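# Why Do I Get So Thirsty in Summer?

Okay, so last week I was riding my bike up Plemley Hill (which is way steeper than it looks) and by the top my tongue felt like a sock. I drank half my bottle in one go! And then I started wondering how my tongue knew. Who told it?

It was my brain. Deep inside your head there's a tiny part that checks your blood all day long. When you sweat, water leaves your body, and your blood gets a little bit saltier. Your brain notices and goes, hey, go find a drink!
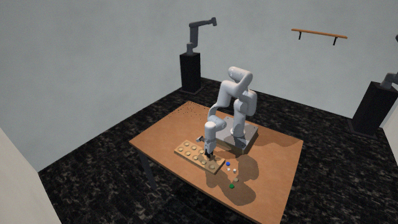 Sweat sounds gross, I know, but I think it's pretty clever. It comes out of teeny holes in your skin, and when it dries up into the air it takes some heat away with it. Try this: lick the back of your hand and blow on it. Feels cold, right? Your whole body does that trick when you run around.

## Where does the water go?

Everywhere! Your blood is mostly water. So are your muscles, and even your bones have some in them. Water carries food bits to where they're needed and helps wash out the stuff you don't need (hello, bathroom).

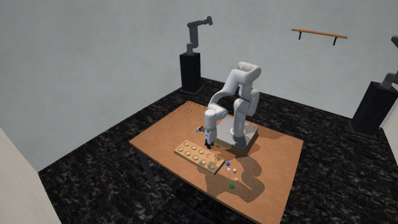 *A white robot arm reaching down over a wooden table.*

You can check how you're doing by looking when you pee. Pale yellow is good. Dark yellow means go get a glass of water. I check every time now and I'm not even embarrassed.

## Can I eat my water?

Yes! This is my favorite part. Watermelon, cucumber, oranges, lettuce and strawberries are all super juicy, and all that juice counts. 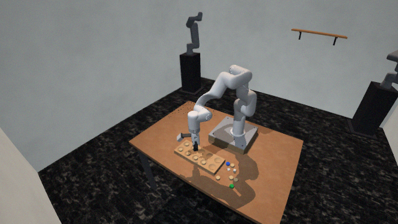

Soup counts too, but I'm not having soup in August, no thank you. Milk is fine. Soda has water in it, but it brings a whole lot of sugar along, so I save that for parties.

## My cucumber cooler

You'll need:

- 6 slices of cucumber
- 2 strawberries, cut up (ask a grown-up to help with the knife)
- a big glass of cold water

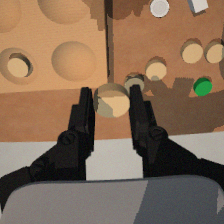

Drop it all in, stir, and stick it in the fridge while you go read a comic. Then eat the fruit with a spoon at the end! Mint is good in there too, if you have some growing.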